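Search this notebook Go

August — Rascombe kitchen, dish loading notes

Sink rack in, dishwasher door down. Entry 75.

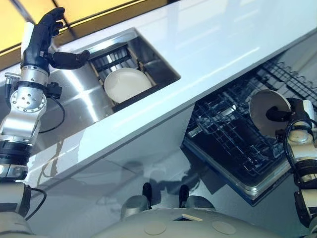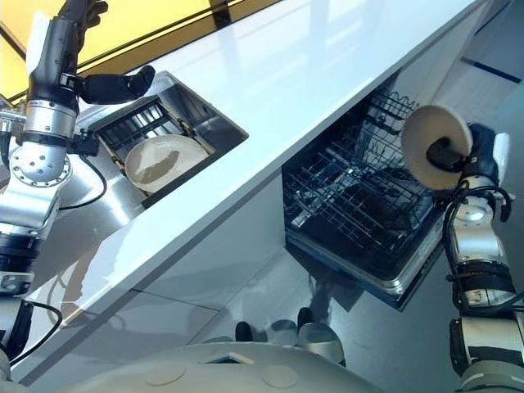

Loading order is still unsettled. I want plates scraped but not rinsed, large ones to the lower rack, pans last. The plate with the brown smear across its centre is the sort I mean — left upright in the sink rack, residue and all. Rinsing adds 5 litres a load and spoils the comparison with Ornstead. Check tine spacing before the next run.

Comments

Bowls too, or plates only?

Plates only until the spacing is checked.

Last updated: August, 16:20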